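The date in the back of the book

Posted 1 October 2018

I have been reading sale descriptions of old manuscripts again, a bad habit of mine, and I want to complain about colophons. More exactly, I want to complain about how quickly people believe them. A longer post on this has been in my drafts folder since June and keeps growing, so I am cutting it down and putting it up as it is.

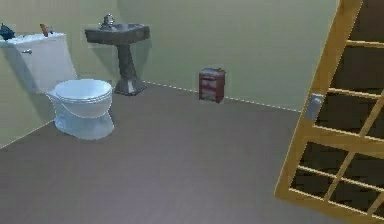
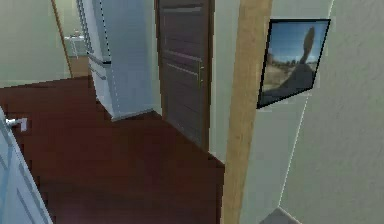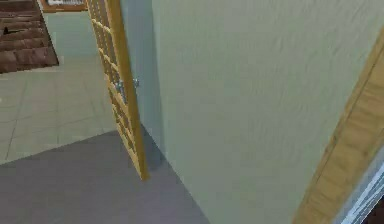
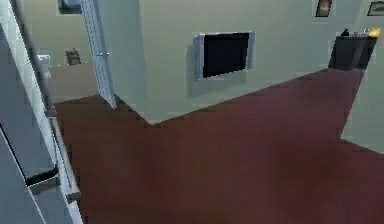 Rendered interiors: a bathroom, and three views with walls, floors and doorways.

For anyone who wandered in from elsewhere, a colophon is the note a scribe sometimes left at the end of a text. It may give his name, the place, the date, who paid, or how much his hand hurt. Most medieval books don't have one. So when one turns up, everybody is delighted, the date goes straight into the catalog heading, and that tends to be the end of the discussion.

My trouble is that scribes copied what was in front of them. If the book on the left side of the desk ended with "finished on the eve of such and such a feast, in such and such a year," plenty of scribes simply wrote that down too and closed the book on the right. The date is perfectly real. It just belongs to another manuscript, which may be lost, and which may be decades older than the one you are holding.

None of this is news to people who work on it. Yet I keep meeting descriptions where the handwriting is given as "conservative for its date" or "somewhat advanced for its date," and the colophon sits there untouched, as if the script were the one telling fibs. "Advanced for its date" should make anybody nervous. Maybe the scribe was ahead of his time. Maybe he was right on time and the date is wrong.

What set me off was a small book of sermons I went to see in June with Kimie Tsuchiya, who knows far more about parchment than I do. The owner, Valter Lindholm, bought it from a dealer trading as Escobar, and it came with a typed sheet of 4 pages stating that it was written and signed in 1412. It has a colophon and the colophon does say 1412. Fine so far.

The hand bothered me at once. It is a quick, slanting cursive with a looped d and a very tired-looking g, and if you had covered up the last leaf I would have said the middle of the century, possibly a bit after. I said so. Valter, who is a patient man, pointed out that I had also once been sure about the Pretov psalter. He is right, and I was wrong about the Pretov psalter, by a good thirty years. So please read what follows with that in mind.

Kimie wasn't much interested in the hand. She went for the quires. The book is made up of gatherings of eight leaves, very regular, until the last one, which has 5 leaves and an awkward stub. The colophon is on the fourth of those. The ink looked the same brown to me as the text before it, and the ruling matches, so I don't believe it was added later by somebody hoping to raise the price. Kimie agreed on that. What she noticed was that the scribe had left a gap of two lines and then written the colophon in exactly the same size and manner as the sermons, with no flourish, no change of pace, and one plain copying mistake in it. He wrote the word for "completed" twice.

You can make that kind of slip while composing a sentence about yourself, I suppose. I do it in emails. But it looks much more like eye-skip, the sort of thing that happens when you glance back at the model and pick up the same word again. It made me think the whole note was copied along with everything else.

I wrote to Takeshi Sugiyama, who has seen another copy of the same sermons in the Maleteo collection. His answer was short and a little annoying. The Maleteo copy has the same closing note, minus the doubled word – but the year has been scraped out and never filled in. So there are two books with one colophon between them. Either one was copied from the other, or both go back to a third. Takeshi leans to the third. I lean that way too, though I would like to know what was under the scraping before I lean any harder.

Kheri Mfaume read a draft of this and thinks I am making too much of it. He says that a gap of twenty or thirty years matters to me and to perhaps six other people, and that a cursive hand can't be dated closely enough to overrule a written year. On the second point I half agree. Paleographers (I include the amateur kind) are forever claiming to see decades in the shape of a letter, and when somebody tests them the results are not pretty. I wouldn't date this book from its g. I would only say that the g and the doubled word point in the same direction, and the typed sheet mentions neither.

The sheet also says the watermarks "confirm" the date. The book is parchment from one end to the other. There is one paper flyleaf at the front, put in whenever it was last rebound, and I looked at it against the window and found no mark of any kind. I have no idea what the writer of that sheet was looking at. Possibly a different book.

Valter isn't upset, I should say. He bought it for the sermons, and he is now on number 19, which he tells me is a long one against dancing. He has agreed to let Kimie take measurements of the ruling so that Takeshi can compare them with the other copy. If they match I will post again, and if they don't I will probably post anyway.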